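Notebook – Stilow cell, right arm fault, December

Right arm stopped mid-reach at the steel table on the tub pick. Base held position, left arm unaffected. 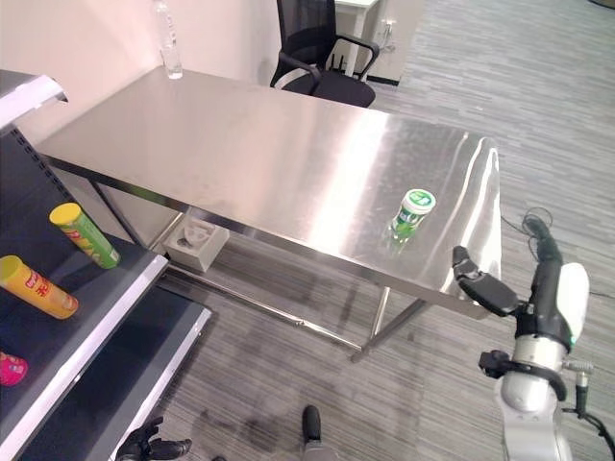
What stopped the arm?
A loss of joint feedback from the wrist. The controller missed two packets in a row, treated the wrist encoder as dead and dropped the arm into protective hold, as configured.

14:20. Log pulled before power-down. Wrist current normal up to the fault, no contact torque, so a collision with the table edge is ruled out. Bus error counter had been climbing since the morning runs and was not being watched.

14:45. E-stop in, arm supported by hand, brakes released. Flexed the wrist through its range with the bus monitor running. Errors appear only past 40 degrees of wrist roll, and only with the elbow extended. Same result with the hand unpowered. Points to the cable run along the forearm, or the connector at the lower end of it.

15:30. Reseated the connector. Error count dropped but did not go to zero. Suspect a broken strand where the loop is tightest at full reach. Loop length was set for the old Molefe wrist and never changed when the Multia one went on.

Second problem, and the one I care about more: after the hold, the planner kept sending targets for 300 ms before it registered the fault. Harmless with the brakes on. If anyone clears the hold by hand in that window, the arm takes the last target and moves. Wivasley build has the same code.

Until fixed:
Reach limited in software to keep the elbow bent.
No clearing of holds from the pendant – full restart only.
Stay outside the tape while the right arm is enabled.

To do:
Replace forearm cable, add slack, log bus errors on every run.
Make the planner flush its queue on any hold. Test with the arm unloaded and the e-stop in hand.
Check the left arm cable for the same wear.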